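From: Marta Sirko
To: display-fittings list
Date: April 12, 2019
Subject: Re: [fittings] White wire spinner, top tier

Radymyr Chornovol wrote:
> We have 7 of the Rimano spinners to put out before July and I can't
> find a drawing for any of them. Is the top tier the same as the lower
> one, and will it stand on a table or does it need the floor base?
> Lukian thinks the arms can be swapped between tiers.

Radymyr,

No drawing here either. Grinent had one under part 118, but that covers the older floor model with the square foot.

The table version stands on its own base ring. The uprights come off the ring and carry the lower tier at mid-height, then the upper tier. I would not swap arms between tiers until you have measured both hubs. Ours is on the light wood-grain table at the moment, a little left of the middle.
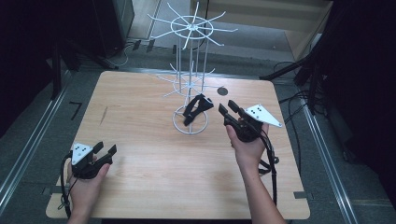 1. Top tier
About a dozen straight arms on a central hub, with a small wire ring round the hub. Check each arm for bends before loading. A bent one catches its neighbour when the rack is turned.

2. Base
Put it on a flat top and keep the ring clear of any holes – ours has one in the table. Try it for rocking with the rack empty, then again with stock on.

3. Loading
Fill opposite arms in pairs, lower tier first. We stop at 4 cards per arm on the top tier.

Ettore has the order sheet (ref. 1246) if you need the arm length. Please post the hub measurements to the list once you have them.

Marta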